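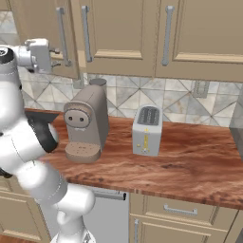 SELLING OFF A CARD COLLECTION - talk notes
Sunday, March 28, 2021
(30 mins incl. questions. Don't read this out. Slow down!!)

START

Hello, thanks, can everyone hear at the back / on the call.
Quick show of hands - who has a box in the loft. Who has more than one. Who's told their other half how many.
What I'm covering: sorting, condition, prices, writing the listing, posting. Not covering grading companies, that's a whole evening on its own and I'd only get cross.
Me: collected since school, football first, then cricket, then anything in a packet. Started selling in January when we had to clear the back bedroom. Still not clear.

SORTING

Do this before you look up a single price. I didn't. Lost a whole weekend to one shoebox.
Piles: complete sets / part sets / odd cards / wrappers, boxes, albums. Then a pile for "no idea".
Wrappers - DON'T BIN. My Holub football wrappers went for more than the cards that came out of them. Pause for groans.
Keep sets together even if one card looks like the good one. Split the Gulel cricket set for the sake of the captain's card, sold him fast, then the rest sat there for weeks. Nobody wants a set with a hole in it. Still got it. It's in the raffle.
Uncut sheets - leave uncut. Someone always asks about this. Leave them.
Stickers in albums - leave them in. No steam, no hairdryer, no lighter fluid.

CONDITION

Good light, daylight if poss. Tilt the card. Creases hide when you look straight down.
Corners, edges, surface, centering, back. Same order every time or you miss one.
Backs! People forget backs. Album glue, biro, somebody's initials, a ticked checklist.
Be harsher than you want to be. If you're stuck between two grades put the lower one. Buyer opens it, pleasantly suprised, leaves nice feedback.
Don't clean anything. Not with a cloth, not with a rubber, not with bread (yes, someone did tell me bread).
Don't say mint. I've owned maybe 2 cards I'd call mint and I wouldn't swear to the second.
Pass round the demo cards here - the three in the toploaders. GET THEM BACK. (Zoom people: hold up to camera, tilt.)

PRICES

Asking price isn't a price. Anyone can ask. Look at sold only.
Take the last few sold, ignore the silly one at the top and the sad one at the bottom.
Jatano story - keep it short. The 7-card rugby set, shop promo, only given out with petrol. Saw one listed at a daft figure, got excited, told the whole family. Checked sold, none. Checked again a month later, same one still listed, same daft figure. Mine went for the price of a takeaway. A nice takeaway.
"Rare" - say it only if you can say why. Given away on one match day, recalled, short print, fine. "I've not seen one before" isn't a reason.
Auction or fixed price? Auction if two people will fight over it. Fixed if it needs one patient person. Most of our stuff is the patient person.
Lots: common cards go in lots by team, much better than by year. Fans buy teams.

THE LISTING

Title: year, maker, sport, set name, player or team, then condition if there's room. No stars, no WOW, no L@@K.
Say every fault in words even if it shows in the photo. Which card, which corner.
Say what they're getting. If it's the one in the photo, say so. If it's one like it, say that, but really, photograph the one you're selling.
Photos: front, back, close up of the worst bit. Out of the sleeve if you dare. Turn the flash off.
Plain dark background. Not the carpet.
Read out the two sample listings (on the yellow sheet) - bad one first, do the voice. Ask which they'd bid on and what's missing from the good one. Answer: it doesn't mention the back.

POSTING

Sleeve, toploader, bit of low-tack tape over the top, team bag, two bits of card, then envelope. Show them one made up.
Low-tack!! Sellotape on a toploader is a crime.
Fold the end of the tape over so they can get it off.
Sheets: flat, between boards bigger than the sheet, never rolled. Costs more, charge for it, say so in the listing.
Proof of postage every time. Get a box file or use an envelope on the fridge like me.
Gresen do the stiff mailers in packs of 30, table by the door has a couple to look at. Not on commission, wish I was.
Combine postage if someone buys three things. They'll come back.

IF SHORT OF TIME skip next bit, go to questions

WHAT I KEPT

First album, incomplete, falling apart, gum stain on page one.
The cricket doubles me and my brother swapped so often niether of us knows whose they are.
Decide this pile FIRST, before the sorting, put it in another room. Should really be at the top of the talk. Move it next time.

QUESTIONS

Likely ones -
Tax? Don't know, not guessing, look it up properly.
Will you value mine? Happy to look in the break, one box each please.
House clearance finds? Same as anything, sort first.
Fakes? Bring a known good one of the same set and compare the print under a loupe. Loupe's in my coat pocket.
Where do I sell? Online, fairs, club swap table. Swap table next month, sign the sheet on the way out.

Raffle. Collect demo cards. Count them.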